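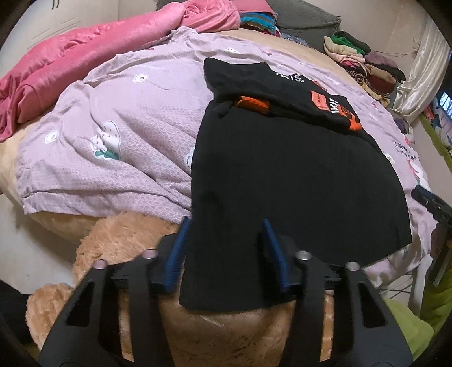 黑色T恤，平铺在床上

Enmont 派出所用模块化临时办公舱
型号：Ondlow 275
供应：Brinance 设备租售部

派出所旧楼拆除、新楼未交付期间用的过渡办公舱。可租可买。接警台、值班室、询问室都能排进去，不用把整个所搬到隔壁镇。

主要参数
单舱使用面积 8 平方米，可并联
整套最多 90 平方米，超出的请单独询价
墙体：双层钢板夹岩棉
门：外开，三点锁，询问室门带观察窗
供电：三相进线，配电箱已装好，接上就能用
选配：无障碍坡道、门禁、舱外雨棚、档案柜固定件

标准套内含
舱体、基础垫块、内部照明、空调、接警台一张、值班床一张（床垫另购，床品不含）。电话和无线电设备由用户自备，我们只预留线槽和天线孔。

不含的：土方，围挡，化粪池。市政接口请提前跟当地水务打招呼，这一步最拖时间，别等舱到了再办。

租金与售价
月租 530 瑞郎/舱，三个月起租，押金一个月。运费按距离另算，吊装费看现场。买断价请来电，旧舱翻新的便宜些，库存不固定。
公共部门可以走框架合同，付款期放宽，具体问 Hermine Zwahlen。
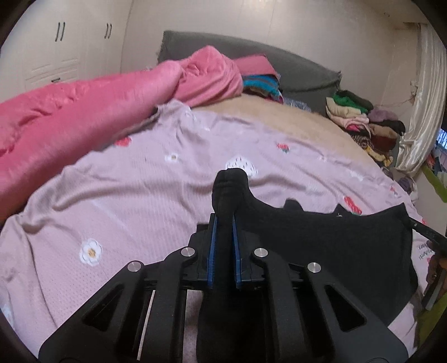

安装要求
场地要平，要硬。草地不行，下雨会陷。吊车进场通道先量好，头顶有电线的必须提前说。舱与舱之间的连接件随车到，安装队自带工具，现场留一个能签字的人就行。
拘留用途：标准舱不适合，不要自己改。有加固版，图纸需当地主管部门审过才能下单，交期另议。

常见问题
冬天冷不冷？
空调带制热。高海拔地区建议加装电暖，下单时注明。
能不能叠两层？
可以，要加外楼梯和底层加强框，价格不一样。接警台必须放一层。
租期到了新楼还没完工怎么办？
按月续，提前两周书面通知。八月前后用舱的单位多，续租尽量早点讲，晚了不保证原舱能留。
外墙能喷警用标识吗？
租的只能贴膜，退租时撕干净。买的随便喷。

备注
Hunt 系列老款配件还有一些，窗框和门锁基本齐，密封条缺货。老款和 Ondlow 不能混拼，接口高度不同，已经有客户买错过，下单前请在核对一遍型号。

联系
售前：Hermine Zwahlen
安装排期：Meinrad Lüthi
配件和维修：Emil Hubmann
看样舱要预约，周末不开放。邮件里写清舱数、地址、预计进场日期，有现场照片最好一起发过来，报价会快很多。

价格更新：2026年5月9日，星期六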